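Grestico Neighborhood Sampling Program
Progress report to the brand partnerships manager, Promine
Period covered: spring launch through the end of September

1. Where we are

The program is in its second phase. Phase one put Grestico sparkling tea in front of people at lunch hour in downtown office districts. Phase two moves the sampling into neighborhoods, with Voklow handling the paid audio and Buschmann supplying carts, coolers and street staff. All of the phase two sites in the approved plan now have signed permission letters except the one at the ferry terminal, covered in section 4.

Spending is within the approved budget. The media line is slightly under and the staffing line slightly over, and we expect both to even out by the close of the program. No transfer between lines is requested at this time.

2. Activity in the period

Street teams worked 76 shifts. A shift is four hours, normally 11 a.m. to 3 p.m., with two staff and a lead. Five shifts were called off for weather and were made up later in the period, so the total matches the plan.

Each cart carried the three flavors in the current range. The ginger flavor ran out first at most sites, and from July on we asked the warehouse to pack a heavier share of it. That change held up well at the office sites. At the park sites the peach flavor did better, and those carts have gone back to an even split.

Every sample was handed over with a card carrying a short code for the Grestico playlist and a coupon good at grocery stores in the area. The playlist was refreshed monthly by Voklow. Almost 260 coupons came back from the first batch of cards. The second batch has a later expiration date and is still coming in, so we are not reporting a redemption rate yet.

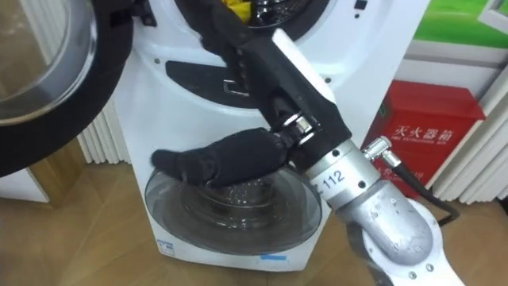 Sign-ups to the mailing list reached 2692 by the end of September. Most were made from the code on the card. A smaller number came through the tablet on the cart, which slowed the line when it was busy, and leads now bring it out only in the last hour of a shift. Duplicate addresses have been removed from the total.

3. Audio and signage

Voklow ran the 15-second spot in both the morning and afternoon blocks through June. After that we dropped the morning block and put the money into the hour before the carts opened. The leads report more people walking up who already knew what the cart was for, but we have no survey figures to support that and don't want to lean on it.

The first set of cart signs faded faster than expected. Buschmann reprinted them at its own cost on a heavier stock. The new signs use the shorter line approved in May and leave off the flavor names, so they won't need to be changed when the fall flavor is added.

4. Open issues

Ferry terminal. The operator wants proof of insurance in a different form from the one used elsewhere. Our broker has the request. If it isn't settled by the middle of October we propose moving those shifts to the farmers market site, which has room for a second cart.

Coupon codes. One run of cards was printed with a code that a grocery chain's registers would not read. The cards were pulled the same afternoon and replaced. The printer has credited the full amount, and the credit will show on the next invoice.

Staffing. Two leads left at the end of the summer. Both positions are filled, and the new leads have each shadowed three shifts.

5. Next period

Fall flavor added to all carts once stock arrives
Shift times moved to 10:30 a.m. to 2:30 p.m. at park sites
Second coupon batch closed and counted
Draft of the holiday audio spot sent to Promine for comment

We need a decision from Promine on the holiday spot length, 15 or 30 seconds, before Voklow can hold the airtime. The October invoice will follow separately with the shift logs attached.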